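Item Sorter, Part-Time
Studell, Rutherford site

Studell sorts mixed household and stationery goods for resale under the Dirley label. The sorter clears each table, groups items by type, and logs them. Shifts last four hours. Typical table contents include paper cups, twine, markers, and boxed toothpaste.

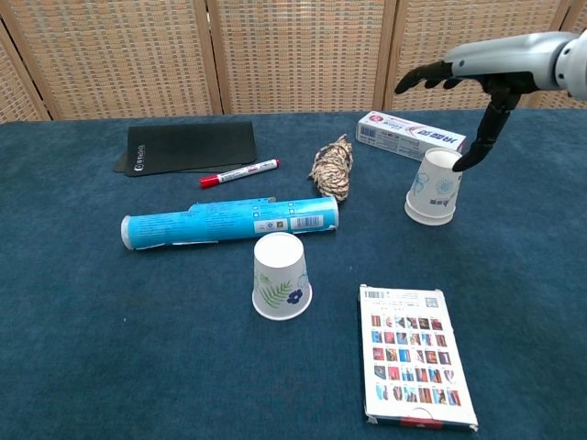
Requirements
Able to read small print and barcode labels. Able to stand for a full shift. No prior experience needed.

To apply
Send a résumé to the Rutherford office by December 14, 2024.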